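Clomisen Hand Grippers – Questions About the Finger Slip Fault

Last change: September. Applies to all hand-held grippers used at the Fladbridge and Plavar sites.

What is the fault?
In some grippers the right finger does not stay where the operator puts it. When the trigger is held half closed, the finger slips open by 2 millimeters, sometimes more. The operator feels a small click in the handle. The recorded width does not change, so the file says the finger is still closed.

Is it dangerous?
For the hands, the risk is small but real. A slipped finger can close again suddenly when you squeeze harder. Please keep your free hand away from the gap between the fingers while the trigger is pressed. Nobody was hurt until now, but one operator at Plavar had a pinched glove and we count this as a safety report.

Which grippers are affected?
Those with the older mounting block, delivered before the change of screws. We found the fault in 33 of them. If you are not sure which block you have, look at the underside: the older one has no letter stamped beside the serial number.

What causes it?
The screw that holds the finger carrier was tightened without thread lock. After many openings it turns a little, and the carrier gets free play on the rail. We first suspected the spring and changed it in several units. This did not help, and we are sorry for the lost time.

How do I test my gripper?
Put the 36 millimeter test block between the fingers and close until both sides touch. Hold for one minute. Then pull the right finger outward with light force. If it moves, or if you hear the click, the gripper fails the test. Do this at the start of each shift, not only on the first day of the week.

My gripper failed. What now?
Stop recording with it. Put on the red tag and bring it to the Mondal workshop desk. Do not tighten the screw yourself – too much force breaks the block, and then we cannot repair it.

What happens with the recordings already made?
We marked 2,781 recordings as doubtful. They are not deleted. Each one is checked against the camera view, where the markers on the two blocks show the true finger position. If the markers and the width file agree, the recording goes back in the set.

Which tasks must wait?
All tasks where a door is pulled by its handle, because the load on the finger is high and sideways. This includes the microwave task. Tasks with light objects can continue if the gripper passed the test.
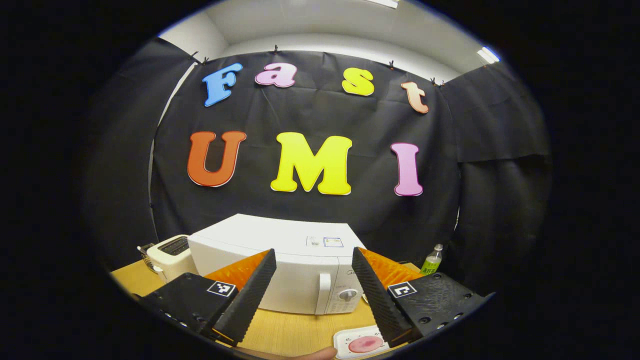 Gripper view at the microwave table, with the door handle between the fingers.

Can I use a repaired gripper on the same day?
No. The thread lock needs the night to harden. A gripper repaired on Thursday can be used again on Friday morning, after it passes the test.

Do the orange plates have to be changed too?
Only if they are cracked or bent. They have no part in this fault.

Where do I report a new case?
Use the fault form on the Clomisen page. Write the serial number, the task and the time of day when you noticed the click. If you still have the recording open, save it before you switch off.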